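*Updated in April with the bit about button boards.*

I spend most weekends at the kitchen table with my grandfather's army things, and I love it. He served with a supply column on the Tivach road and kept everything: pay slips, ration cards, two tunics, a greatcoat, a tin of buttons and a heap of letters home. There were 710 sheets of paper once I got them all out of the suitcase! If you've just been handed a suitcase of your own, these are the things that work for me.

## Paper first

- Wash your hands with plain soap and dry them really well. Skip the hand cream until you're finished. Clean bare hands are fine for letters, and you'll tear fewer corners than you would in floppy cotton gloves.
- Take out paper clips and pins before anything else. If a clip has rusted on, slide a strip of thin plastic under it on both sides and ease it up. Don't pull it along the page.
- Leave folded maps folded for a day or two in the room where you'll open them. Ours of the Davness crossings had been shut so long that the creases were like eggshell. I opened it one panel a day with a clean book on top, and it's flat now – every little pencil arrow still there.
- Number in soft pencil, on the back, in the same corner every time. My first 95 letters have the number wherever I felt like putting it and I'm still annoyed.
- No sticky tape. None, even the kind sold for mending books.

Photocopy or photograph the letters before you start reading them in earnest. You'll want to go back and forth between them (who was "the little corporal with the mule"? I only worked it out by having four letters side by side), and the copies can take the handling. And the coffee.

## Wool tunics and greatcoats

Check the seams, under the collar and inside the pocket flaps for moths. Anything that looks like grit or a bit of rice, bag the whole garment, squeeze the air out and put it in a chest freezer for two weeks. Let it come back to room temperature in the closed bag before you open it.

For dust, put a piece of nylon stocking over the vacuum nozzle, set it to its lowest suction and hold it just above the cloth. Go with the nap. It's slow and very satisfying! I did the greatcoat in an afternoon, back first, then the skirts, and the color that came up around the shoulder straps was a much brighter green than I'd ever seen on it.

Don't wash it, and don't send it to the cleaners with the Sunday suit. The mud on the hem may be worth more to you than a clean hem.

## Brass and buttons

1. Cut a slot in a piece of stiff card so it slips behind the button and covers the cloth.
2. Dust with a dry, soft toothbrush.
3. Stop and look. Plenty of buttons are better left dull, and a maker's mark can be polished clean away.

Loose buttons go on a board: sew them to heavy card with cotton thread, one row per garment, and write the row's owner underneath. The Jafarzadeh pattern ones (three dots under the crest) roll off tables like nothing else.

## Trousers and other flat things

Heavy wool trousers do better lying down than hanging. Clear a bed or a big table, spread a clean sheet, and roll acid-free tissue into soft sausages for the folds. Knees first, then the waistband. Refold along a new line every time you have them out; mine can go up to 18 months between looks.

It's worth practicing on everyday pants until the folding feels easy.
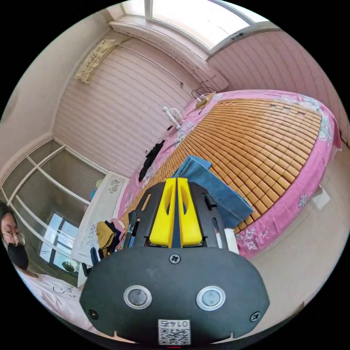
## Where to keep it all

Inside closet, off the floor, away from outside walls. Attics get too hot and basements get damp. I use plain archival boxes with a list taped inside each lid – the lid, never the papers – and a second copy of the list in the kitchen drawer. The box marked Dristolura is the one I still haven't sorted, mostly receipts for hay.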